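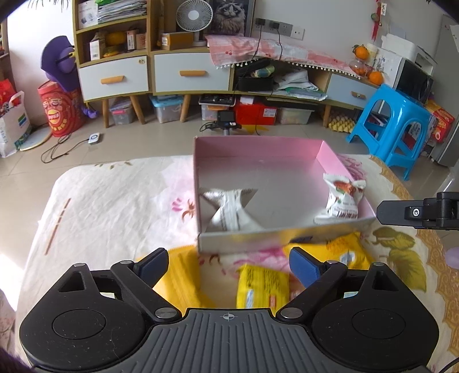 *Two wrapped snack packets in an open box with pink inner walls.*

The woman who packs snack boxes for the long-distance bus line out of Gollstead did not want her name used. She said her sister would never let her hear the end of it. She has been doing the work for six years, first at her kitchen table and now in a rented room behind the Padon bakery.

A passenger who books the overnight bus can add a box for a small charge. It holds salty things, something sweet and a napkin. The bus leaves at 9 in the evening and the boxes have to be at the depot by 7.

"On a normal day I make 60," she said. "Before a holiday I make more, and I start the night before."

She buys most of her stock from Zwahlen, a wholesaler on the ring road. She used to go twice a week in her own car. Now they deliver, and she complains about it. "When I went myself I looked at the dates. The driver drops the cartons and leaves. I once got 41 bags of corn puffs that had nine days left on them. I called, and they said nine days is nine days."

I asked what people eat on a bus at night. She said they eat in the first hour, nearly all of them, and then they sleep. Crunchy snacks go first. Chocolate comes back melted in summer, so from June she leaves it out and puts in a plain cookie. Nuts she stopped using after a letter from a passenger with an allergy.

"I kept the letter," she said. "It was polite. She was right." 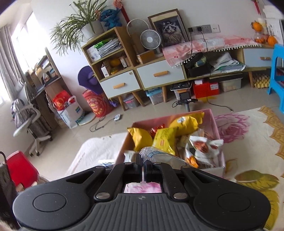 *Yellow snack bags in an open pink box.*

The money is modest. Last October, her best month so far, she cleared 1735 after rent and stock. In February she made less than half of that. The bus line pays at the end of the following month, and she pays Zwahlen on delivery, so there is always a stretch when she is short.

A company called Vondier offered to take over the contract two years ago with boxes packed by machine in another city. The bus line tried them for three weeks. "They were fine boxes," she said. "Very neat. But when a bus was added at noon, they couldn't send more by evening. I can walk to the depot."

She has 2 helpers in the busy season, both neighbors, paid by the box. She would like a bigger fridge so she can offer sandwiches, and she has priced one. The bakery's owner says the wiring in the back room won't carry it.

"So now I'm learning about wiring," she said. She had an electrician coming at four and asked if we could finish before then.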